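Workshop > Benches & tables > Robots and grippers > House rules

April, by Mevex Bench Desk

Rules for a shared gripper table

Short version of the sheet we tape up by the door. The long one runs 13 pages and people sign it without reading it. So. These are the ones that matter if you're doing tabletop work with hand-held grippers, or an arm, or both on the same table. Kitchen stuff mostly, jars, lids, scoops, cups. We do it in the old Cidard building on tables that date from 2002 and they are fine. You don't need a fancy table.

Before you start

Wipe the top. Damp cloth then dry cloth. Not the spray, the spray leaves a film and the pads pick it up.

Look at the pads. Lint, dust, sugar, hair. Masking tape, sticky side out, two or three dabs. If the foam is lifting at a corner don't press it back down and hope, swap it. Swap both. One new pad and one old pad will not close evenly and you'll spend an hour blaming the software.

Screws on the fingers, check with the small hex key, finger tight plus a nudge. Do it at the start of every shift and again after anybody drops one.

Open all the way, close all the way, five times, nothing in between the fingers. Listen. A click means stop.

Light on, blinds down. Decide about the blinds at the start and leave them alone until the end of the set. Shadows from stands and overhead gear are okay so long as they stay put. A shadow that crawls over the table from 9 to noon is a different table by noon.

Clear top rule

Only what the task needs goes on the table. Your coffee isn't in the task. Phone neither. Stands and racks that are staying get their feet marked with a pencil tick so they go back in the same spot if they're bumped. Pencil wipes off wood, marker doesn't, ask how we know.

Cable holes. If the table has one, keep small parts a full hand away from it. Washers, caps, measuring spoons, they all find it. Or tape it over from underneath.
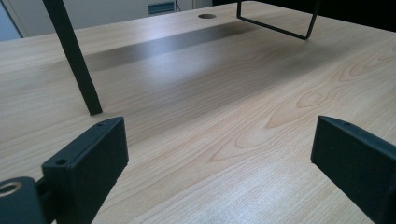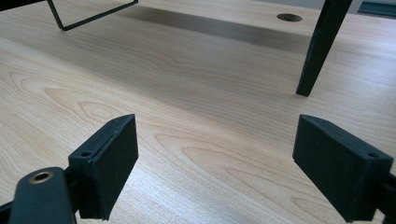
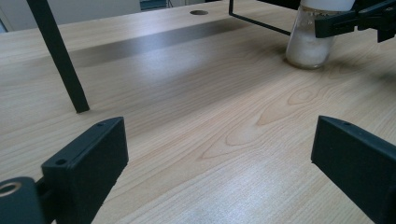

Mevex Bench Desk

Who goes first

Two grippers, one object: one person calls it. Say "mine" before you close, say "yours" after you've opened and backed off. Out loud, every time, even when you're on your own with an arm, because you want the habit. The other gripper waits open. Open and still, down near the table edge, not hovering over somebody's wrist.

Never reach between two sets of fingers with your bare hand. If something tips over, both grippers back off, THEN the hand goes in. Powered arm at the table? Then it's stopped first, at the button. Pausing it from the laptop doesn't count.

Stop button within reach of the person nearest the arm. Not the person nearest the laptop. We had this backwards for most of a winter.

Glass

- Plastic for practice, glass once the motion is boring.
- Lids fully on before the first lift, checked by hand.
- Fill to the shoulder at most, fuller jars get shoved around more than lifted.
- Dry outside. Wipe it.
- Jars don't live on the edge. One hand width in, minimum.
- Grip low if you can. If you have to hold near the lid, go slow and don't twist and lift in one move.
- Chip or hairline crack, it goes in the bin. No "last one" with a cracked jar.

Salt or sugar, label it somewhere. Side of the tub you filled from is enough. And no tasting to find out!! Shop stuff is shop stuff, it does not go back to a kitchen. Same goes for spoons.

If something breaks: hands off, arm stopped, grippers down on the floor mat and not on the table. Brush, then damp paper towel, then throw out the pads. Yes the pads too. Glass dust sits in foam and you won't see it.

Moving around

Keep the cable behind your elbow. Hair back, sleeves up, lanyards off. Stand where you can see past the table's far edge, people come through that side.

Know where your stand legs and wire racks are before you swing in. Most knocks we log are a finger block catching a rack, hardly ever the object. Come in from the open side even if it's longer.

Slow is okay. Slower than you'd do it by hand. If you catch yourself racing, take ten minutes.

Counting and logging

We went through 3592 takes on the last kitchen set, and the bad ones all bunched up in the same place, end of shift, old pads. So now it's 300 takes and the pads come off, no matter how good they look. Write the count on the card when you hand over. Just the number and your initals.

Write down what changed. New jar, moved rack, blinds up, different pads. One line. "Nothing" is a fine line too.

Empty takes, where the gripper comes in and nothing's picked up, keep them and mark them. Don't delete stuff on the day.

Handing over

Fingers open, caps on the cards, jar off the table and on the shelf with its lid on. Batteries out of the hand units. The Drarnon shop next door leaves theirs in over night and their packs are always flat, don't copy that.

If you're borrowing from the Hegedűs side, their fingers look the same as ours and the screws are a different lenght. Do not mix the tins.

Hex key goes back on the string.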